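Comunidad Barkeo > Comercio y consumo > Polémicas y reclamaciones

¿Sirve de algo quejarse en público de un escaparate ofensivo, o solo le hacemos publicidad a la tienda?

Oksana Vakulenko
29 de enero

Pregunto en serio, porque llevo un par de semanas dándole vueltas y cada vez me creo menos a unos y a otros.

En mi barrio hay una tienda de ropa de la cadena Sundlow. En diciembre montaron un escaparate de «invierno en el Este»: maniquíes con pañuelo de flores a la cabeza, mejillas pintadas con dos círculos rojos, una fregona en la mano de una de ellas y un cartel que decía «Abrigos que trabajan tanto como ellas». Soy ucraniana, vivo aquí desde niña y mi madre ha limpiado casas media vida. No me hizo ninguna gracia.

Entré y se lo dije a la encargada, con educación. Me contestó que el montaje venía de la central y que «a la gente le está encantando». Escribí al formulario de la web y recibí una respuesta automática. Luego una vecina subió la foto a sus redes, se movió bastante y a los dos días la empresa publicó un comunicado: que lamentan «si alguien se ha sentido ofendido», que Sundlow «celebra todas las culturas» y que van a «abrir un proceso de escucha». El cartel lo quitaron. Los maniquíes siguieron hasta las rebajas, con la fregona y todo. 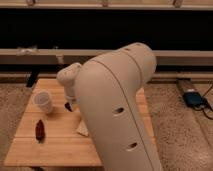

A mí lo de «si alguien se ha sentido» me suena a que el problema soy yo por sentir. Y lo del proceso de escucha, pues ya me dirán a quién han escuchado, porque a mí no me ha llamado nadie y mi reclamación tiene número: la 131.

Lo que quiero saber es si alguien ha conseguido algo más que un comunicado en un caso parecido. ¿Hoja de reclamaciones? ¿Ayuntamiento? ¿Alguna asociación? ¿O lo dejo estar y compro en otro sitio?

Por cierto, ya sé que hay cosas más graves en el mundo. Ahorradme esa respuesta, por favor.

Géza Kiss
A 90 personas les ha parecido útil

Trabajé seis años en la parte de comunicación de una cadena mediana (no Sundlow), así que te cuento cómo se ve desde dentro y tú decides.

El comunicado que citas es una plantilla. Lo digo literalmente, nosotros teníamos un documento con huecos para rellenar. «Lamentamos si», «nuestros valores», «proceso de escucha». Se publica para que el periodista local tenga algo que poner en el último párrafo. Casi nunca lo escribe quien aprobó el escaparate y dudo mucho que esa persona lo haya leído.

Dicho esto, quejarse deja rastro si lo haces por escrito y pides algo concreto. «Me parece ofensivo» se archiva. «Solicito que me indiquen qué departamento aprobó la campaña y qué revisión hubo antes de enviarla a tiendas» obliga a alguien a buscar la respuesta, aunque luego te la den a medias. Yo haría esto:

Pide la hoja de reclamaciones en la propia tienda y quédate tu copia. No esperes una sanción, que un escaparate de mal gusto difícilmente encaja en consumo, pero queda constancia de que reclamaste.

Escribe otra vez a la central citando el número de la primera reclamación. Correo, no formulario, para conservar el texto enviado.

Guarda la foto con el cartel antes de que lo quitaran. Si tu vecina la tiene, que te mande el archivo original y no la captura de la red social.

Si quieres ir más lejos, mira si tu comunidad autónoma tiene oficina de igualdad de trato. Algunas contestan y otras tardan tanto que se te olvida que escribiste. No te fíes de quien te prometa plazos.

Sobre si les haces publicidad: en la campaña que me tocó a mí hubo 570 correos de protesta y las ventas de la semana ni subieron ni bajaron. Lo de que «toda publicidad es buena» lo repiten mucho en las agencias, que son quienes cobran por ella.

Petro Karpenko

Pues yo también soy de allí y no veo el drama. Mi abuela llevaba pañuelo y fregaba, y a mucha honra. Si nos ofendemos por todo acabarán poniendo maniquíes sin cabeza, que ya los ponen. Deja de comprar y punto.

 Oksana Vakulenko
 Mi abuela también llevaba pañuelo, Petro. No la ponían en un escaparate con coloretes para vender abrigos de 400 euros.

 Petro Karpenko
 El precio sí que es ofensivo, ahí te doy la razón.

Eimear Mac Suibhne

Matizo a Géza en una cosa. La hoja de reclamaciones está bien, pero en mi experiencia lo que mueve a una cadena es que se queje alguien de dentro o el dueño del local. En mi ciudad pasó algo del estilo con una tienda que tenía alquilado el bajo de la galería Villa, y quien pidió que lo retiraran fue la gerencia de la galería, que no quería líos en la puerta. No por convicción, imagino. Al día siguiente no quedaba nada.

Así que si tu Sundlow está dentro de un centro comercial, escribe también a la gerencia. Si está a pie de calle, esto no te sirve.

Y de las asociaciones, pregunta primero qué van a hacer con tu caso. A mí una me pidió los datos para «un informe» que sigo sin haber visto.

 Oksana Vakulenko
 Está a pie de calle, vaya. He mandado el correo tal como dice Géza, con lo del departamento y la revisión. Si contestan algo que no sea la plantilla lo pongo por aquí.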